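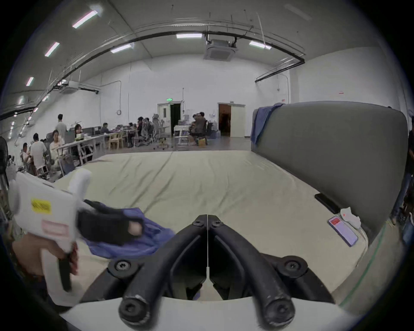
From: Bok-nam Sung
To: textile-handling list
Subject: Re: [textile-handling] Folding T-shirts on a mattress instead of a table

On the question from the Durnanari laundry room:

> We are short of table space and have started folding T-shirts on a made bed.
> The stacks come out uneven. On the table the same people, using the same
> fold, get a width spread of 7 mm. On the bed it is 15 mm. We changed
> the fold order twice and it made no difference. Is the mattress too soft,
> or is it the sheet? We have a Koltuvska folding board but it slides.
> Also, does anyone have a good way to deal with hems that roll at one end
> when the shirt is folded lengthwise first?

Mostly the sheet, in my experience, and the mattress second.

A fitted sheet is held at the corners and under the edges. The middle is held by friction only. When a shirt is pulled flat by its two ends, cotton jersey grips the sheet and carries it along, and the sheet does not go back when the shirt is released. After a few shirts there are ridges under the work. Each ridge takes up some length of fabric, and the fold line wanders across it. Changing the order of the folds will not correct this.

Three tests, in order of effort:

1. Lay a straightedge on the bare sheet in the folding area. If light shows under it in more than one place, pull the sheet tight from the far side before going on.

2. Lift the shirt clear of the sheet before moving it sideways. Do not drag it. This alone brought our spread down more than anything else we tried.

3. Put a smooth, heavier cloth between the shirt and the sheet and tuck it at the head end only.
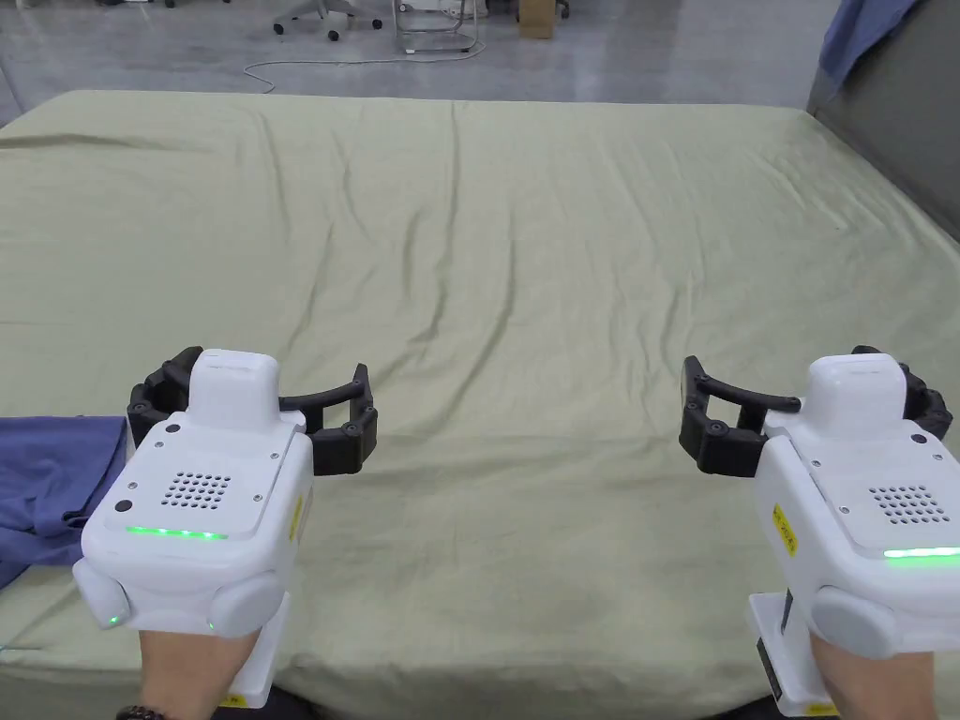
The third test is the one I would keep if you plan to stay on the bed. A tucked cloth can be reset with one pull, and a fitted sheet cannot. We used a plain flat sheet folded double. A Seok table pad also works but is stiff at the edges and gets in the way of the hands.

On softness: a mattress gives under a downward press, so smoothing with the palm makes a dip and the fabric on either side of it goes slack. Smooth outward from the middle with light pressure. If you need a hard crease, make it after the shirt has been moved to a shelf. The Koltuvska board will slide on any fitted sheet. Ours did the same until we put it on the doubled cloth, and it still creeps toward the foot of the bed - I would leave it for the table.
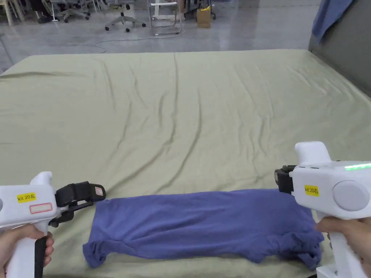 Rolled hems are a separate problem and are worse with the lengthwise fold. Jersey curls at a free edge, and a fold made along the length puts the hem and the neck at opposite ends of a long strip, where no later fold holds them until the strip is folded again. The long edge is a poor guide to quality at that stage. The blue T-shirt folded in a long strip on the green sheet has a fairly straight top edge, but the left end is bunched and the right end droops in loose folds. If the strip is shortened in that state, the bunched end goes inside and the stack rises on one side. Square both ends first. Take each end by its two outer corners, pull along the length, set it down, and only then fold across.

Our numbers, for comparison. The log from May covers 1,791 shirts, all adult sizes, all jersey, folded lengthwise and then across. Checking the ends before the cross fold added 4 seconds per shirt. Width was measured at the middle of the finished shirt, with no weight on it. Pique and ribbed shirts were left out and behave differently.

I have not tried the Dreltunetti method on a bed. It starts with a pinch and flip that depends on the shirt sliding freely, so I would expect trouble on a bare fitted sheet.

If you measure again, please note the sheet fabric and whether it was pulled tight between batches. Your 15 mm figure is hard to compare without that.

Bok-nam Sung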